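Jirdale Toy Library opens a second branch in Lisham this June

PRESS RELEASE — for immediate use

Well, we've gone and done it! After 4 years of running Jirdale Toy Library out of one very crowded room in Utcombe, I'm delighted to tell you that we're opening a second branch, in Lisham, this June.

I'm Vlasta Pešek and I started Jirdale when my own two were small and bored of everything they owned. Back then I had a few shelves and a notebook for writing down who'd taken what. We now have 319 member families and 2,000 toys, games and puzzles on the books, and quite a lot of those families have been driving over from Lisham every fortnight with a car full of jigsaws (thank you, you've been very patient with our parking).

The new branch is on the ground floor of the old Tilahun carpet shop, next to the chemist. It has a proper front window, a ramp, a loo with a changing table and, best of all, room for a pushchair to turn round. Anyone who has visited us in Utcombe will know what a treat that is.

How it works is the same as ever. You join, you borrow up to four things at a time, and you bring them back two weeks later or renew them by text. Lisham members can use their card in Utcombe and the other way round, and toys can be returned at either branch.

We've also been putting together mixed boxes for the new place. They're for children who'd sooner tip everything out and see what they fancy than pick one thing off a shelf — mine were exactly like that — and a whole box counts as a single loan. 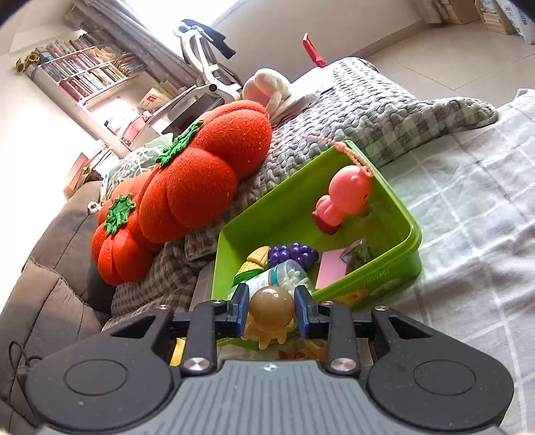 Toy corn cobs, purple grapes and plenty more in a green storage box.

To fill the shelves we're looking for another 500 toys before opening day. Play food, wooden trains, dressing-up clothes, floor puzzles with all their pieces and anything for babies would be very welcome. We can't take soft toys or car seats, I'm afraid, and please take the batteries out before you drop things off. Donations can come to the Utcombe branch from 10am to 3pm whenever we're open, or leave them at the chemist's in Lisham, who have kindly offered us their back cupboard.

On opening day we'll have squash, cake, a big floor train set and a story corner at 11am. Membership is free for the first month for any family signing up on the day, and grandparents and childminders can join too.

I'd love to chat to local papers and radio about all this, and you're welcome to come and see us setting up. Just ask for Vlasta at the Utcombe desk.

Ends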